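Ticket 705: Plendton portal keeps signing me out
Status: Waiting on customer
Opened: Wednesday, December 7, 2022
Product: Plendton Library Portal

Hello, and thank you in advance to whoever picks this up. I run the booking calendar for the Flurkwood branch, and I have been fighting with the sign-in page since I got my first cup of coffee this morning. I type my password, the little wheel turns, I see my calendar for a moment (long enough to get my hopes up!) and then I'm right back at the sign-in page as if I had never been there.

What I've tried so far:
Cleared the cookies, twice. Restarted the computer. Used the other browser, the one I don't care for. Signed in from my phone on our wifi, and got the same thing. Signed in from my phone on its own data, and it worked beautifully, which made me happy until I thought about what it meant.

Yvonne Bickerstaff

Reply from support:
Hi Yvonne, thank you for such a thorough write-up, it saved us both a good deal of back and forth. Your phone test points at the branch network, and I think I see the trouble in our sign-in log. Your requests are reaching us from 2 different addresses, switching back and forth, and the portal takes that for a stranger borrowing your session. Did anybody change the router lately? The Fovari models have a setting called "share load across lines" that does exactly this. If it's on, please turn it off, wait 5 minutes, and sign in again.

Tullio Cattaneo

Reply from customer:
Tullio, you are a gem. We had a second line put in back in July, but the router itself was only swapped on Monday, and yes, that setting was on. I've turned it off and I have been signed in for 14 minutes now, knock on wood. I'd like to leave this open until closing time if that's all right with you.

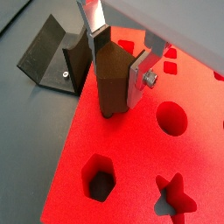
Negri: We had the same sign-out loop at our branch, and turning off load sharing only held until the router restarted. Save the setting to the startup profile as well, or you'll be back at that sign-in page after the next power cut.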